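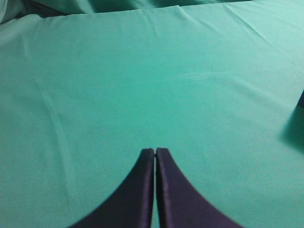 Gripper, nearly closed, over the green cloth.

**Equipment planning, Nirnlow cell - minutes, 7/8/23**

Held in the Gurnville office, long table. Quorum fine. Notes typed as we went, fix anything wrong in the shared copy, don't email me separate versions.

**Last meeting's minutes**

Accepted with one change. The line on compressed air should say "not needed before March", not "not needed". Corrected.

**Money left**

$1060 in the small equipment line. Has to cover everything below up to the end of the budget year. The big line (arms, controllers) is separate and frozen, please stop asking for things out of it. Shipping comes out of the same $1060, this bit us last time with the Vaher order.

**Gripper fingers**

Long talk. Barix quote is in: $384 for a batch of spare finger pairs, same shape as what we run now. Price holds till end of the month. Question was wether to buy or print our own again.

For printing - cheap, we can change the tip shape, no waiting on freight. Against - the printer at Gurnville is booked by the packaging side most days and the last home-made pair didn't match left to right. Somebody spent an afternoon filing. Mixed pairs are a pain to calibrate.

Also raised: do we want the squared tips at all? Good for blocks, worse for anything flat. Barix can do a rounded tip but it's a different part number and a new quote. Not going to wait for that.

Agreed: buy the batch, squared tips, same purple. Ask Barix about rounded ones for next year, no commitment. Spares to be labeled left/right when they come out of the box.

**Blocks and other test objects**

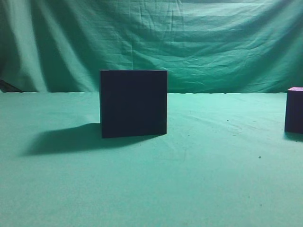 Dark blocks came up again. Navy and deep purple are hard going for the vision people, faces read as one flat patch and the shadow gets lumped in with the block. Request was for a second set in lighter colors. Counter-request to keep the dark ones too, since customers' parts are dark and we can't pick those.

Agreed to keep both. Lighter set to be made in house from scrap stock, no purchase. If scrap runs out come back to this meeting first.

Somebody asked for a foam set as well. Parked. No use case written down yet - one paragraph is enough, but it has to be written.

**Cloth and table covering**

Current green shows creases, and lint. Options looked at:

- steam what we have and rehang it. Free.
- new cloth from Vaher, wrinkle resistant, $174 for enough to do table, back and side
- painted board. Quote never arrived, dropped

Back drape is the worst of it, the folds move a bit every time the doors open and then the background isn't the same from one day to the next. Side panel billows too. Point made that a bit of variation is no bad thing for training. Other point made that it should be variation we chose. Went back and forth on this longer than it deserved.

Agreed: order the Vaher cloth, and steam the old one in the meantime. Color must stay as close to the current green as they can get. Ask for a swatch BEFORE paying. Lint roller to live at the cell, out of petty cash.

**Lights** 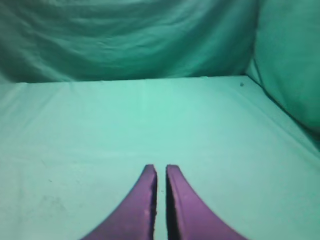 Wrist camera picture has a strong cyan cast, goes over everything. Could be the cloth bouncing, could be white balance, opinions split. Before spending anything on lamps: lock the white balance, shoot a gray card, compare against the fixed camera. If it's still there bring a lamp quote next time.

Side light throws long shadows off taller items. A diffuser sheet would help. There may be one in the Gurnville store room, look there first.

No spend approved under this item.

**Wear parts schedule**

We don't have one. Fingers get swapped when someone notices. Barix suggests going by cycles but we don't log cycles per pair, only per arm. Proposal: write the fitting date on a tag and check tips at the weekly wipe-down. Agreed, trial until March, then look at whether it's telling us anything.

Minimum stock on the shelf: 3 pairs. Reorder when it drops to that, don't wait for the meeting to approve it as long as the line has money.

**AOB**

- Cable for the fixed camera still taped to the table leg. Needs a proper clip.
- Vaher want a single contact for orders. Use the shared purchasing address.
- Keep invoices as PDFs in the folder, not photos of invoices.
- Request for a second cell at Gurnville: that's big line, see abvoe.

**Actions**

- Barix order, squared tips - purchasing
- Swatch, then cloth order from Vaher - purchasing
- White balance and gray card check - vision
- Lighter blocks from scrap - workshop
- Steam and rehang the old cloth - whoever opens up
- Finger tags and the check sheet - cell operators
- Look for diffuser in store room - vision

Next meeting date by email once the Barix delivery is confirmed.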